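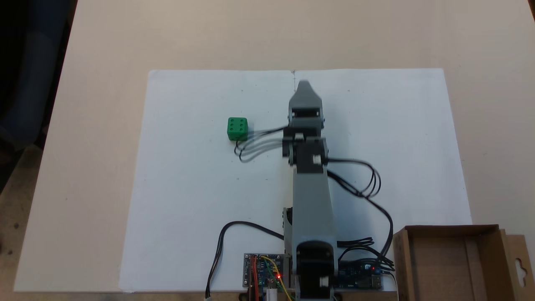

Got maybe 20 minutes with the person who runs the work table at Flarwood, the little dice game outfit in the back half of the old Inness building. Notes typed up fast, before I lose them. No name, they asked for that. "Just say the table person."

First thing we talk about is paper. Of course. The tabletop is under a big white sheet, two halves joined up the middle, and it stays down all day.

"I hate rolling on bare table," they say. "Too loud, and you can't see anything small. On white paper a green die just jumps out at you. I spot it from the door."

Does the seam bother them? A bit. "You put two pieces together and the join is always going to be there. I keep meaning to order a wider roll. March I said I'd do it." The edges curl too. They press one flat with a thumb while we talk, it comes back up. They've tried weights on the corners and then the weights were in the way.

Why green?

"Everybody does red. Red and white, that's what's in the drawer at your grandma's. We tried a dark blue first and on the game board it was mud. Green with white pips, you read the six from across the room." They like the six best. Two rows of three, very tidy. The five they call fussy.

Size was the long argument. Flarwood's first die was bigger, and testers (friends mostly, one very patient neighbor) kept sending it off the table. The small one stays put better. It also gets lost in couches better, so there's a spare in every set now. "That costs us. I don't care. A game with no die is just a box."

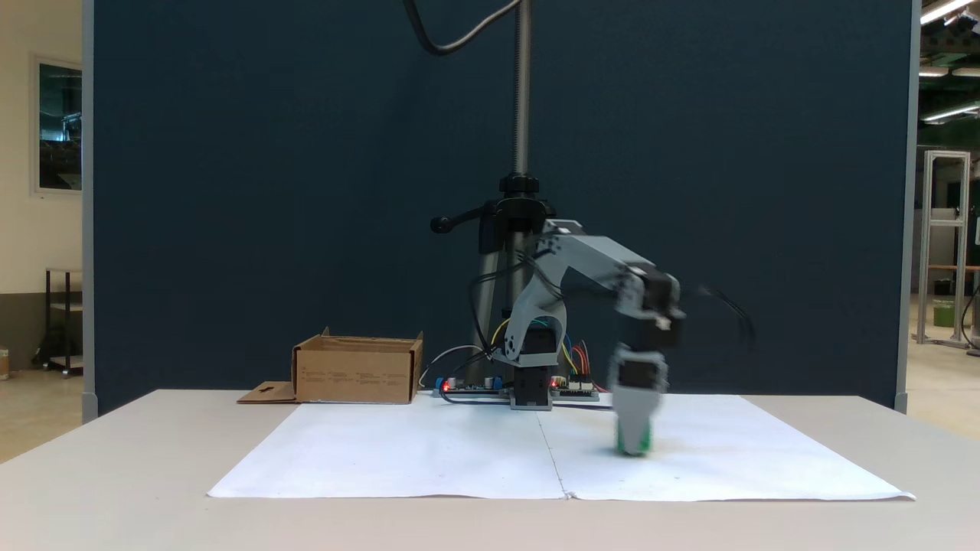 The box problem

Brown cardboard, that was never in question. The fights were about the tab. One store, Qureshi, wanted everything on hooks, so there's a hanging cutout on the flap. Other places stack on a shelf and the tab gets bent over or torn.

"So I have one box that has to do 2 jobs and it's ok at both." Shrug.

They got through 3 suppliers before settling on Dinex, mostly for the flaps. The early ones wouldn't stay shut, you'd pick one up and hear the dice go. First order from Dinex was 50 boxes. They folded every one by hand over a single evening with the radio on and says it was the best night of that whole month.

Keeping the table usable

Rule is the open box goes off to the side and the middle stays clear for rolling. Does that happen? "Mornings, yes." By four in the afternoon there's cardboard on the paper and mugs wherever a mug fits. Loose bits of card get kept, since they're good for testing a cut before you do it to a real box.

When the sheet gets grubby it's turned over, then it goes to someone's kid to draw on. Pen marks don't count as grubby. Coffee does.

Whats next

A bigger game, more dice, same green. Maybe a lid that lifts right off, so you can roll inside it. They've drawn that one on the back of an old sheet and wont show me. "Ask me when it closes properly."

Then the phone went, and I had a bus to catch.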